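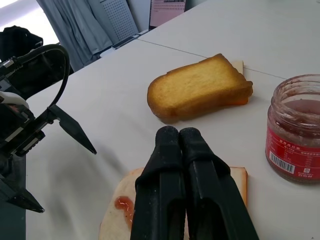

Moved into a rental in Doltwood in July and the breaker for the kitchen keeps tripping. Mostly mornings. Jam on the bread, toast on the table, coffee half made and then – click, everything on the counter side is dead. Fridge stays on. Toaster is a Moltent, 832 watts on the sticker, coffee maker is an old Jokmont, no idea what it pulls. Landlord says "use less stuff". Is it the toaster, the breaker or the wiring? Dont want to buy a new toaster for nothing.

Posted 29 September 2022

**3 answers**

**Answer 1** (accepted)

Add up the watts first. Flip the coffee maker over, there's a plate on the bottom. A 15 amp breaker at 120 volts is 1800 watts, and you want to stay well under that if things run for a while. Toaster plus coffee maker plus a microwave on one circuit will do it easy.

Then test:

- everything unplugged, reset the breaker (push all the way OFF first, then ON)
- toaster alone, two rounds
- coffee maker alone, full pot
- both together

Trips with only the toaster – try it on a different circuit, like the living room. Trips there too, toaster's bad. Trips only with both, its just overload, move one to another circuit. Not an extension cord across the floor please.

If it trips with nothing plugged in, or the breaker feels hot or you smell burning, leave it off and get an electrician. Landlord's bill in most places, check your lease. Put it in writing.

**Answer 2**

Had this at my old place on Bhutto. Breaker was just worn out. Electrician swapped it in 23 minutes and that was that. Part was cheap, the visit was more than 50 bucks tho.

**Answer 3**

get a bigger breaker

> Reply: No. Wire is sized for the breaker thats in there, put in a bigger one and the wire can overheat in the wall before anything trips. Please dont do this.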